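Este sitio utiliza cookies propias y de terceros para mejorar la navegación. Si continúa leyendo, entendemos que las acepta. Aceptar | Más información

Cuaderno de Seixas

Miércoles, 23 de marzo

Segundo día sin café después de las cuatro y duermo igual de mal. Lo apunto porque en el artículo que me mandó mi hermana prometían resultados desde la primera noche, con gráfica y todo. Le daré una semana más, por no discutir con ella.

Por la mañana, reunión de vecinos en el bajo. Tema único: el ascensor. Llevamos desde agosto oyendo que la cabina es vieja, que el motor es viejo, que hasta el hueco es viejo, como si un hueco pudiera caducar. La empresa que lo mantiene, Andau, propone ahora una «modernización integral» y mandó a una comercial, Kelly Caldeira, simpática, con carpeta y unas láminas muy bien impresas. Habló 28 minutos. En las láminas salía un ascensor de hotel con una señora sonriendo delante de un espejo. El nuestro huele a coliflor y sube a la cuarta planta cuando le da la gana.

La modernización lleva dentro una cosa que se llama Skeltance y que, por lo que entendí, es un cuadro de mando que avisa por sí solo a la central cuando va a haber una avería. Antes de que la haya. Pregunté cómo sabe un cuadro de mando que se va a estropear algo que todavía funciona y me dijo que «aprende del uso del edificio». Pregunté qué aprende de un edificio donde la mitad sube a pie por miedo a quedarse encerrada. Se rio, lo reconozco, y pasó a la lámina siguiente.

El del segundo quería votar allí mismo. Siempre quiere votar allí mismo, también votó allí mismo lo de la pintura del portal y así nos quedó, color hígado. Pedí que nos dieran por escrito qué piezas se cambian, cuáles se quedan y cuánto cuesta cada una. Silencio, papeles, un «se lo hago llegar». Ya veremos. El presupuesto que repartieron tiene una sola línea y un solo número, y una obra con una sola línea me da muy mala espina.

Lo que más me molesta es lo de los botones. Las dos últimas averías las arreglaron tocando la botonera de la planta baja, yo estaba delante, con las bolsas de la compra. El técnico desmontó, sopló, volvió a montar y se fue. Ni motor ni hueco. Y ahora resulta que hay que cambiarlo todo porque «los componentes ya no se fabrican». ¿Ninguno? Un pulsador es un pulsador. Mi padre los cambiaba en casa con un destornillador y la radio puesta – y sin que nadie le mandara una lámina.

Al volver me puse a mirar por internet, que es lo que hago cuando me enfado. Pulsadores hay de todos los tamaños, con luz y sin luz, con la cabeza plana o saliente. No digo que valgan los mismos para un ascensor, no tengo ni idea y supongo que habrá normas. Pero que no se fabrican, eso no me lo trago.
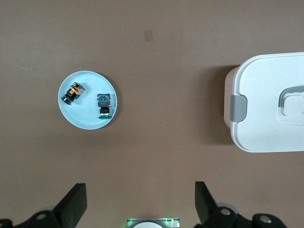

Foto: archivo de Cenano

A mediodía llamé a Cenano, el taller de recambios que está detrás de la estación. Me atendió un hombre con muy poca prisa. Le leí lo que pone en la chapa de la botonera (la había copiado en el dorso de un recibo) y me dijo que sin verla no se comprometía a nada, pero que de entrada no le sonaba a imposible. Me gustó que no se comprometiera. Calculó 22 euros por pieza si la encuentra, mano de obra aparte, y me avisó de que un ascensor solo lo puede tocar la empresa que lo mantiene, o sea, Andau. Estamos donde estábamos, aunque ahora por lo menos sé lo que cuesta un botón.

Comí tarde, lentejas de ayer. Mejores que ayer.

Por la tarde busqué los recibos de la comunidad. Pagamos 113 euros al mes por el mantenimiento y en ninguna parte dice qué mantienen. Hay un parte firmado cada tantas semanas con la palabra «correcto» y una rúbrica distinta cada vez. Correcto, correcto, correcto, y luego en la reunión está todo para tirar. O mentían los partes o mentían las láminas. También cabe que mientan los dos, cada uno en lo suyo.

Subí a ver a Amparo, la del cuarto, que es la que de verdad necesita el ascensor. Ella firmaría lo que fuera con tal de bajar a la plaza sin pensárselo. Me enseñó que ya ha apartado más de 400 euros en un sobre para la primera derrama y se me quitaron un poco las ganas de pelear. Un poco. Le dije que no diera nada hasta tener el papel con las piezas y me contestó que yo tengo las rodillas buenas. Tiene razón. También la tengo yo, creo, pero desde un primero se ve todo con mucha calma.

Al bajar probé el ascensor por curiosidad. Funcionó. Paró en cada piso, abrió y cerró en cada piso, sin que lo llamara nadie, y me dejó en el portal con cara de tonta.

Pendiente para mañana: escribir a la administración, devolverle la fuente a Amparo, comprar bombillas. Son las once y diez y sigo despierta, y eso que solo he tomado manzanilla.

Volver arriba | Contacto | © Cuaderno de Seixas. Todos los derechos reservados.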